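Is the Plureo two-handed teaching kit worth it for a small workshop?

Asked by marlo_fenwick
22 December 2023
Tags: grippers, teaching kits, Plureo, small shop

Hi all, first post here so go easy on me. I run a small kitting business (we pack lids, trays and little housewares into baskets for a couple of catalog companies) and I keep going back and forth on whether to buy the Plureo hand-held kit. It's the one where a person holds the gripper with both hands and does the job, and the recordings are then used to teach a robot arm to do it later. Odico is selling it as a bundle with one gripper, the charging dock, a carry case and a year of the training software. They also offer a setup visit, which I'd probably take because I am not a computer person at all.

My questions are pretty basic. Can somebody with no robotics background get decent recordings out of it? How tiring is it to hold for a whole morning? And does it cope with round things, or is it really meant for boxes? Most of what we pack is round and kind of slippery, and the sales guy was a bit vague when I pushed him on that. I've also looked at the Llewellyn kit, but I can't find anyone who has used it outside of a college lab.

Thanks in advance!

3 replies

Emlyn Rees
Member, Drornutton makers' group

Hey, welcome! I've had the Plureo kit since April and we use it for nearly the same thing you do, so I can probably save you some phone calls.

First, yes, a beginner can use it. My sister-in-law does most of our recordings and she had never touched anything like this before. She was comfortable with it by the second day. The triggers are in the handles, one on each side, and your hands find them pretty fast. What took her longer was slowing down! Everybody wants to go at normal packing speed and the software hates that. If you yank a part away from the table you'll end up deleting the whole take, so tell your people to move like they're carrying soup.

For round parts, it's better than I expected, but you do have to be fussy about where you grab. With our pot lids we go in from the left and right edges and keep the lid low over the board before heading for the basket. If you pinch it off-center it wants to tip, and then you're fighting it the whole way over.
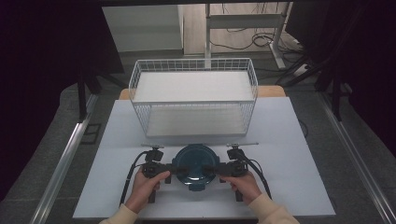 A few things I wish I'd had on a sticky note when we started:

1. Get a plain board for your table top. We tried working straight on our old bench with all its scratches and stains and the results were all over the place. A white board made a big difference for us.

2. Leave slack in the cables. Ours kept snagging on the back of a chair until we moved the chair (took us way too long to think of that). You want them to swing freely when you turn your wrists.

3. Put the basket straight ahead of you to begin with. Once you have a good batch that way, start shifting it left and right a little between takes. If you never move it, the robot only learns the one spot and gets completely lost when somebody bumps the table.

4. Plan on 400 takes per part. The brochure makes it sound like you can get away with a handful. We tried stopping at 90 with one of our lids and the arm kept missing the rim, so back to the table we went.

5. Take breaks. We do 20 minutes on and then swap people. It isn't terribly heavy but you're holding your arms out in front of you, and you'll feel it in your shoulders that night.

What I don't like: the carry case is junk, one of the latches broke in the first week. The software logs you out if you leave it alone over lunch, and it doesn't always save the name you gave the session. And the setup visit from Odico was fine, but the fellow they sent spent most of it on Wi-Fi. If you have anybody around who can get a laptop onto your network, I'd skip the visit and spend the money on a spare set of jaw pads. The pads do wear, and the glossy lids start sliding once they get smooth.

I'd buy it again — just don't expect it to pay for itself by spring. Ask me anything, I'm on here most evenings.

tillybench

Depends what arm you have. Check that before anything else. Ours wasn't on their supported list and we had to send the whole bundle back.

gus_in_packaging

I can only speak to the Llewellyn one, which we had on a trial. The handles are nice and the software is easier to look at than what I saw in the Plureo demo, but support was slow to write back and we needed them a lot. It did well with our cartons. We never tried it on anything round so I can't help you there. If you call them, ask if they still do the trial, and try to get them to let you use your own parts. We were sent a box of foam blocks to practice on and I didn't learn a whole lot from those.

Also agree with Emlyn about the breaks. My guys figured they could push through and the afternoon recordings were noticeably sloppier than the morning ones.

marlo_fenwick

Wow, thank you, this is so much more than I got from the sales call. Tilly, I'm checking the arm list tonight. Emlyn, do the spare pads come from Odico or do I order them from Plureo directly?

Emlyn Rees

Odico has them, but you have to call. They aren't on the website.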